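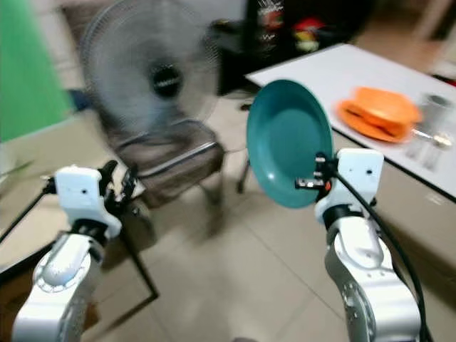

The Second Life of the Dinner Plate

Secondhand tableware has moved from the back shelf of the thrift store to the center of the table

For much of the last century, a household was expected to own a matching set of dishes. The set was often a wedding gift, bought in one pattern from one maker, and it was replaced piece by piece as plates chipped and cups lost their handles. When the maker retired the pattern, the set slowly shrank until the remaining pieces were boxed up or given away.

Many of those boxes are now being opened again. In Dunham, where the weekly market has long sold furniture and tools, tableware takes up the whole north side of the hall. The stalls open at first light, and dealers from as far away as Bastham arrive before the public to look through what has come in. Plain dinner plates sell first. Gravy boats, soup tureens and cake stands tend to stay where they are.

The change has reached restaurants as well. Drerau, a dining room with 24 seats on the edge of the old canal district, opened in February with no two place settings alike. The management bought its plates over the course of a winter, mostly from estate sales, and set only one rule for the buyers: every plate had to fit the same dishwasher rack. Breakage, which is a steady cost in any kitchen, has become easier to manage. A lost plate is replaced by whatever the market offers that week, and there is no minimum order.

Older dishes do call for some care. Bright glazes made before modern limits were adopted may contain lead, and a worn or cracked surface is more likely to release it into food. Pieces of unknown age are best kept for display unless they have been tested. Metallic rims should be kept out of the microwave. Fine gray marks on a white plate are often left by cutlery and can usually be removed with a mild cleaning paste, whereas a crack that reaches the foot of the plate cannot be repaired for daily use.

Dimitriou, a family firm that has dealt in household china for 70 years, keeps a stockroom arranged by color, a system adopted after customers stopped asking for patterns by name. Blues and greens fill the longest wall. Dinner plates start at 2 dollars, and few single pieces cost more than 20. The firm still runs a matching service for owners of retired patterns, and requests continue to arrive by letter, sometimes with a broken piece enclosed – wrapped, as a rule, in far too little newspaper.

The Dunham market will hold its spring tableware sale on 23rd March. Dealers will be admitted through the side gate, and the public entrance is on the station side of the hall. Buyers are asked to bring their own boxes and wrapping.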